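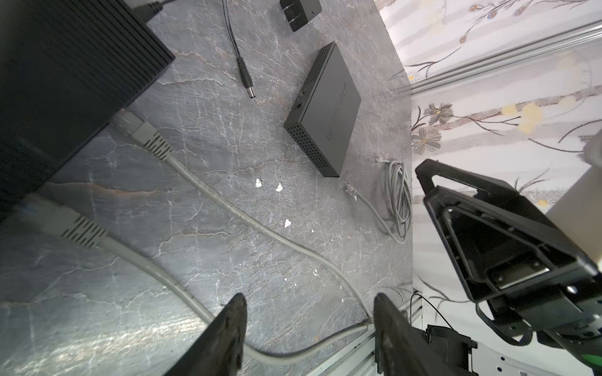

Office Diary, Jilbridge Learning Centre
10 June 2026

Entry by Siham Ashour, Facilities and Records

The sorting of the network equipment resumed this morning. The contents of the second storage tub were set out on the grey marble-patterned top so that each article could be checked against the equipment register before being labelled, returned to use or set aside for recycling. The register entry for the tub gave no more detail than "network, mixed", and the first part of the morning was spent replacing those two words with a proper list.

The compact black switch was dealt with first. It has a perforated grid of ventilation holes at one end and ports along the side. The lettering on the top is faintly embossed and is hard to make out. The switch has been entered as item 194. It is to go to the front counter at the Gestgate annex, where two workstations and the card printer have been sharing a single wall outlet by turns since November. The annex staff have been patient about this arrangement and have been advised that it will end shortly.

The small black power adapter was kept with the switch. A thin cord ends in a barrel plug, and there are now a good many such plugs in the building that look alike and are not interchangeable. Staff are reminded that an adapter must be tagged with the item number of the equipment it serves before the two are separated. The tag goes on the cord near the barrel plug, leaving the rating on the adapter uncovered. Two adapters from the first tub could not be matched to anything and have been placed in the drawer marked "Unmatched". They will stay there until the whole register has been gone through.

The large black article with the ribbed housing is heavy for its size and was left where it was while the smaller items were examined. Its place in the register is still to be settled. The previous list shows a Fenska unit without a description, and I have written to Hartono, who supplied most of the equipment at the time, asking for a copy of the original packing slip. Until a reply is received the article is to be treated as held, and it is not to be moved to Gestgate with the rest.

The remainder of the morning was given to the grey cables. These had been stored together without ties, and the ends had worked their way through one another. The practice adopted last year was followed: find one plug, follow its cable by hand to the other end, coil it in loose loops and put it down well away from the rest before starting on the next. Pulling on a cable to find out where it goes is not permitted. It tightens the tangle and is hard on the locking tabs, and a plug without its tab will work out of a port over a few weeks and be reported as a fault.

Each plug was then looked at closely under the overhead light. The following points were noted for the guidance of whoever takes the third tub.

The body of the plug should be clear enough to see the coloured wires inside.

The wires should reach the front of the plug, under the copper contacts, and should appear in the same order at both ends of an ordinary cable.

The outer grey jacket should be held within the plug or boot. Where bare wires are showing behind the plug, the cable is to be set aside.

The tab should spring back when pressed. 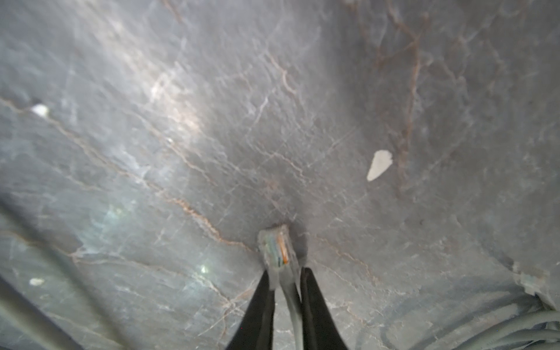 Cables that satisfied all of the above were put through the tester in the records office, and the result was written on a paper tag at one end. Fourteen had been the number on the old list, with no lengths given. I have struck out that line and will enter the new figures once the third tub is finished, as there is little use in correcting the total twice. Lengths are to be recorded in metres from this point on. The old sheets give some in feet and some in paces.

A word on storage. The deep tub has not served us well, as whatever is wanted is invariably at the bottom. I have asked for two shallow trays, 900 mm by 600 mm, to fit the lower shelves in the records office. One will hold cables, coiled and tied, with the tags facing up. The other will hold switches and similar equipment together with their adapters. The tub itself is sound and may go back to the craft program, where I believe it began.

The marble-patterned top was found to have small white scraps on it. It is to be wiped with a dry cloth before the next session and again afterwards. Paper tags should be cut over the waste bin.
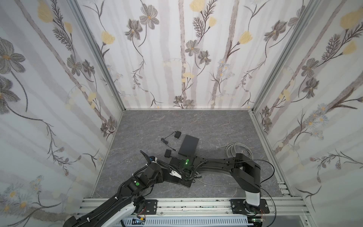
Cable coil and small electronic items on the stone-patterned surface, with the floral wallpaper behind.

The wallpaper was again remarked upon, favourably, by a visitor from the reading program, who asked whether any of the roll was left over. There is a part roll in the records office, behind the map cabinet. It is being kept for repairs and I have declined to release it, though I have offered the visitor the pattern name if it can be found on the wrapper.

Matters carried forward:

Hartono to confirm the packing slip for the Fenska unit.
Item 194 and its adapter to be packed together for Gestgate.
Shallow trays to be ordered once the shelf depth has been measured a second time.
Reusable ties to be purchased. The present supply is down to the short ones, which do not close around a full coil.
Third tub to be brought up from the lower storeroom.

The tester was returned to its case and signed back in. Its battery is low and a replacement has been requested.

S. Ashour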